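Go to the Open Day and Hold the Gripper

Jun 12, 2019

By Nhyira Bonsu

I have been to my share of robot demonstrations, and most of them put a rope between you and the interesting part. You stand behind it, an arm picks up a block, people clap, and you go home knowing as much as you did when you parked. So I want to make a case for the way Jorcombe ran its open day in May, and I'd like other labs to copy it without shame.

The robot arm got very little of the afternoon. What visitors came away talking about was a tool you hold in your own hand, a gripper with two fingers and a camera on it, which the team calls Quispe. You squeeze, the fingers close, and the camera records what your hand meant to do. Later a robot wearing the same kind of fingers learns from those recordings. Narayanan Rai, who gave the opening talk, kept it to 30 minutes and then told us all to go find a table.

I went straight for the tables — I am not proud of how fast. My first try at lifting a bread roll was terrible. I came in too low, pinched the cloth along with the roll, and dragged the whole setting toward me. Colm Ó Riain, standing beside me, said that was a perfectly good recording of a mistake and asked if I'd like another go. I had eleven more.

What I loved about it is that your hand learns something your head had been getting wrong for years. I had always thought of grasping as the closing of fingers. With Quispe in my fist I found that nearly all the trouble comes earlier, in the approach, in the small turn of the wrist before anything is touched. A talk could have told me so and I would have nodded and forgotten it by dinner.

The team has 1,112 recordings of table setting so far, and they want a good many more. Ibrahim Odukoya showed me a few on a laptop, and they are funny to watch back to back, everybody so careful, everybody a little different. One man approached every cup from the left like he was sneaking up on it!

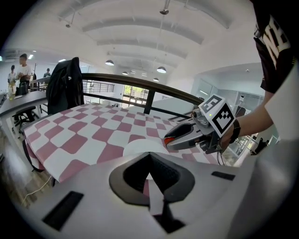
Two handheld grippers at the checkered tablecloth during the Jorcombe open day.

There are fair complaints to be made. With 50 people in the building the wait got long, and a few families left before their turn. Kwame Akolgo, a high school teacher I met in line, thought there should have been a smaller grip for kids, and he's right. I'd also have liked more on what the robot still can't do with all this, a question that got a short answer and deserved a long one.

But I would trade ten polished shows for one more hour at that table. If people are going to have opinions about robots — and they should, loudly — let them have a turn at the work first. Jorcombe plans another day in the fall. I've already asked whether I can bring my mother, who sets a far better table than I do.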